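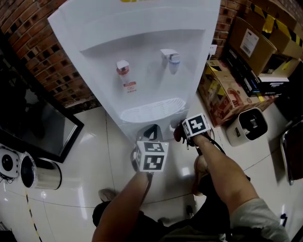
Eimear Hayes wrote in to ask whether the soups in the collection had been cooked in an ordinary kitchen, with ordinary pans, by someone who also had to get the washing-up done. Yes, all of them! Every recipe in Revico has been made at least twice at home, and most of the soups far more often than that, because we like soup.

Revico: a collection of freezer-friendly family suppers

Version of October 2, 2019

What you get

252 recipes, one per text file, plus a single table that lists the lot. They are all dishes that can be cooked ahead, frozen and brought back on a busy evening. There are stews, bakes, soups, pasta sauces, a very good lentil pie and a whole folder of things to do with leftover roast chicken (my favourite folder, and the one that started it all).

The table is called suppers.csv. Its columns are:

title: the name of the dish, as the cook wrote it
serves: a whole number
prep_minutes: chopping, peeling and so on
cook_minutes: time on the hob or in the oven
freeze: yes, part or no
thaw: fridge, pan or oven
cook: initials of whoever sent it in
notes: anything else, often quite a lot

"Part" in the freeze column means that some of the dish freezes and the rest is added on the day. Potato toppings, soured cream and fresh herbs are the usual culprits. The notes tell you which bit to hold back.

Where the recipes came from

We began with a shoebox of 800 cards, clippings and backs of envelopes, and typed up whatever could still be read. Plenty were the same shepherd's pie under different names, so those were merged. Mei-kuen Chuang sent the braises and the two congee recipes, and Brunello Vitale sent ragù, then a correction to the ragù, then another ragù. Both are in. Try them side by side if you have the freezer space, they're wonderful and quite different!

Testing

Each dish was cooked once fresh and once from frozen, and scored from 1 to 7 by whoever was at the table. Scores are in scores.csv, with a line for each eater. Children's scores are marked with a c and should be read with kindness, particularly anything involving celery.

Zimiditz, our name for the December round, covers the richer dishes: red cabbage, chestnut stuffing, gammon in cider. These have a z in front of the file name.
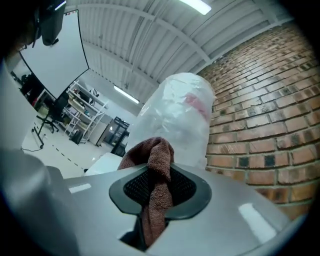

Brown microfibre towel, held at the top.

Units

Grams and millilitres throughout. Spoons are level unless the notes say heaped. Oven temperatures are for a fan oven in Celsius, and if yours has no fan, add 20 degrees and start checking at the time given. The largest batch is the bean chilli, which makes 2,000 ml and fits nicely into four tubs.

Known gaps

Very little fish. Hardly any puddings, though Kristof De Haan has promised his rice pudding and I intend to hold him to it. Seven of the older recipes have no thaw entry. Salt is left to taste nearly everywhere, so please don't use the table to work out nutrition.

Using and sharing

Print it, copy it, scribble on it, change the beans. If you pass the collection on, keep the cooks' initials with their dishes.

Sending us something

Write out the recipe in the same order as the others, say how long it was frozen, and tell us how it tasted afterwards. Máté Erdős looks after new entries and will happily cook from bad handwriting. Dumplings especially welcome!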